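How to Wash and Store Placemats and Table Mats So They Lie Flat

I love a good table mat. Cloth, vinyl, quilted, the printed kind with breakfast food all over it – I have a whole drawer of them, and for years that drawer was a mess of curled edges and mystery stains. Then my friend Bit-na Ham showed me how she looks after hers, and I went home and did every single one of mine that same afternoon. It's such a satisfying job! You don't need anything fancy, and most of the time is just waiting.

What you'll need

Dish soap (plain, no bleach)
Baking soda
A soft sponge and an old toothbrush
Two or three clean towels
A few heavy books or a big cutting board
A cardboard tube, the fatter the better

Step 1: Sort by material

Make one pile for cloth, one for vinyl and other wipe-clean mats, and one for anything woven out of straw, cork or paper. If you're not sure, put a drop of water on a back corner and watch it. If it soaks in, treat the mat as cloth or woven. If it sits there in a bead, it goes with the vinyl.

Check for labels while you're at it. My blue Trikholm runners say cold wash only, in tiny letters under the hem, and I missed that for two years (they used to be longer).

Step 2: Shake and brush

Take everything outside and give it a really good shake. Crumbs love a seam. Go along the stitching with the dry toothbrush, and do the woven mats from both sides, following the weave. You'll be amazed at what comes out.

Step 3: Treat the stains

Mix 3 tablespoons of baking soda with just enough water to make a paste. Dab it on coffee rings, tomato and anything greasy, and leave it for 13 minutes. I know that's an odd number, but it's how long Bit-na's kitchen timer runs when you turn it to the first mark, and it works so well that I've never changed it. Wipe off with a damp sponge and look again in good light. Turmeric may need a second round, plus a few hours in the sun for white cotton.

Try the paste on a corner first if the mat has a printed picture. Some prints are tough as nails and some come off on the sponge, and you want to find that out on the corner.

Step 4: Wash

Cloth mats go in the machine on cold, gentle cycle, with similar colors. Don't stuff the drum. Quilted ones like room to move or the filling bunches up.

Vinyl mats get a wash in the sink with warm (never hot!) water and a squirt of dish soap. Lay them flat on the bottom if they fit and wipe in long strokes. Folding them while they're warm is how you get a crease that stays forever.

Woven mats only get a damp cloth, wrung out hard.

Step 5: Dry

Pat vinyl with a towel and stand it up against something so both sides get air. Hang cloth by the short edge, and pull the corners square with your fingers while it's still wet – it saves so much ironing later. Woven mats dry flat on a towel, turned over once.

Step 6: Flatten the corners

My favorite part! Put the mat face up on a table or counter, smooth it from the center out, and work on any corner that bends down or curls up. Roll that corner gently the opposite way around your finger, hold it for a slow count, then let go. Weigh it down with books overnight. Keep the whole mat on the surface if you can, as a corner that hangs over the side will just learn to hang.

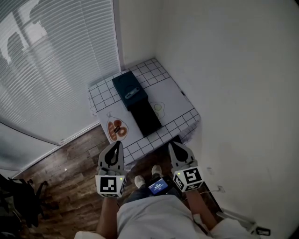
Step 7: Roll or stack

Large mats should be rolled around the cardboard tube with the print facing out. It feels backward, but they lie down so much better when you unroll them. Tie loosely with ribbon or a strip of fabric. Rubber bands leave dents, and old ones stick.

Small mats can be stacked flat, with a sheet of parchment between the vinyl ones so they don't cling to each other. My stack lives in a shallow Hiebert drawer with the heaviest cork mat on top, pressing everything else down.

Step 8: Iron the cloth ones (or don't)

If you like a crisp look, iron from the back while the cloth is still a tiny bit damp. If you're in the relaxed camp, a quick smooth with your hands is fine, and linen looks lovely a little rumpled anyway.

How often?

I wipe vinyl after every meal and give it the sink wash once a week. Cloth goes in the laundry whenever it looks like it needs it. The good quilted set only comes out for company, so it gets the full treatment each September, before the holiday dinners start. Next on my list is the big round jute mat, and I'm still looking for a tube wide enough for that one.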